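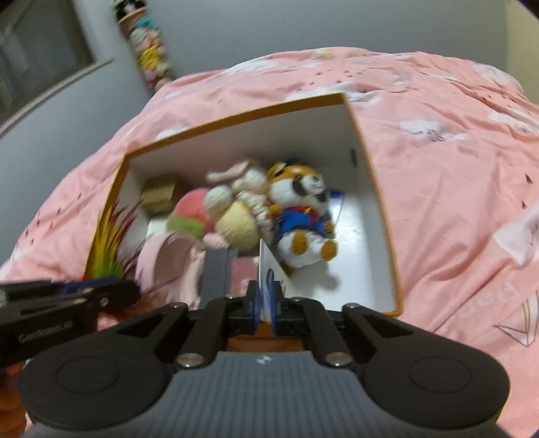 **Sorting and Storing Soft Toys in a Shared Bedroom**
Project report, Household Organization module
Ernwood College
September 6, 2020

## 1. Background

The module requires each student to choose one category of household goods, study how it is kept, and propose a storage method that the household can maintain without outside help. This report concerns soft toys and the small items that collect around them. The work was carried out in a bedroom shared by two children in the Gallar residence building.

Soft toys were selected for three reasons set out in the project proposal. They vary widely in shape, they do not stack, and they are seldom discarded. Before the project began, the toys in this bedroom were kept on the windowsill, at the foot of the bed, and in a drawer that no longer closed.

## 2. Aim and Scope

The aim was to bring the toys into one open container that could be emptied and refilled by a child. Board games, books, and clothing were outside the scope. Small paper items were included when they were found among the toys, as were cartons and cards.

A budget of $30 was approved for the project. The greater part was left unspent, and the remainder was returned with the final accounts.

## 3. Choice of Container

Two containers were compared: a lidded fabric bin supplied by Tillico and a large open box already in the home. The fabric bin was lighter, but its sides folded inward whenever it was less than half full, and the lid was left off after the first day. The open box was preferred. It has a white floor, tall off-white inner walls, and a narrow mustard-orange rim. The pale interior proved helpful in practice, as small white or cream items excepted, most things could be found at a glance.

The bed was used as the work surface throughout. It was the only surface in the room wide enough for the box and the toys together. The method has one weakness, which is that a box set on a soft bed cover tilts and its contents slide toward the low side. A low table is recommended where one is available.

## 4. Method

The toys were first gathered from all three locations and checked for loose seams and missing parts. Items needing repair were set aside in a paper bag. The remaining items were then placed in the box according to the following rules:

1. Large figures go in first, lying on their backs.
2. Long-eared and knitted toys are placed beside the large figures, with the ears left free.
3. Round toys fill the space between.
4. Cartons stand in a corner.
5. Anything with strands or feathers goes along a wall, where it may rise above the rim.
6. Cards and packets are collected last and kept flat.

Part of the floor of the box is to be left bare. This was added to the rules after the first trial, when the box was filled to the top and the toys at the bottom were not used again.

## 5. Results

The largest figure in the collection is an orange, white, and brown plush animal in a bright blue outfit with a red collar area. It was placed on its back as directed. The cream knitted plush, which resembles a rabbit, fitted directly beside it, and its pink-lined ear was not bent. The pale yellow and the pink and green round toys took up the space on the other side.

The feather-like bundle in yellow, green, and dark red or purple was the most difficult item. When laid flat, its strands were pressed under the toys. Standing it against the wall of the box resolved the matter.

Cards were a recurring problem. They slipped behind the larger toys and were overlooked when the box was emptied. A flat envelope from Bangash Stationers was later fixed to the outside of the box for this purpose.

The box was reviewed after 8 days. The large figures were still in their places. The round toys had moved, and the children reported that they preferred them on top.

## 6. Recommendations

- Keep one open container per room and repeat the sorting each April.
- Permit the children to change the order of the round toys.
- Store cards outside the box.
- Repair damaged toys before returning them.

The paper bag of items for repair remains with the household. Two seams have been mended to date.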